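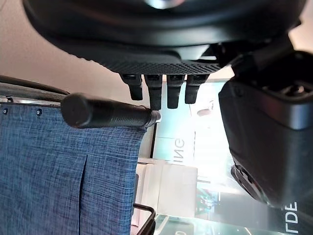

Wrist camera, ribbed handle and blue fabric below the gripper.

Semora working group, minutes, June
Present: Costa, Sala, Halás, Rowlands (notes). Apologies: Albers.

1. Handle detection. Halás reported on the new labeling pass. Of 1,054 wrist clips, almost 1,000 are usable. The method now predicts a grasp point from the wrist view alone and checks it against the head view. Agreement is good on plain handles and poor where fabric fills much of the wrist image. Sala asked for the fabric clips to be scored separately. Agreed.

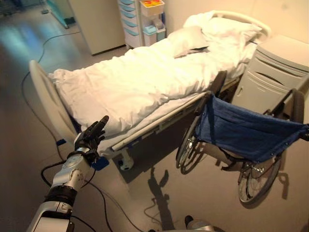 Head camera, bed and wheelchair, hand raised near the footboard.

2. Bed room runs. Costa wants shadows on the floor added to the test set, as the head view model marked 2 of them as obstacles. Rowlands to pull the clips.

3. Paper. Draft goes to Albers for comment. Results table still missing the Lulance baseline. Halás to rerun.

Next meeting 4 p.m., Stovetville office.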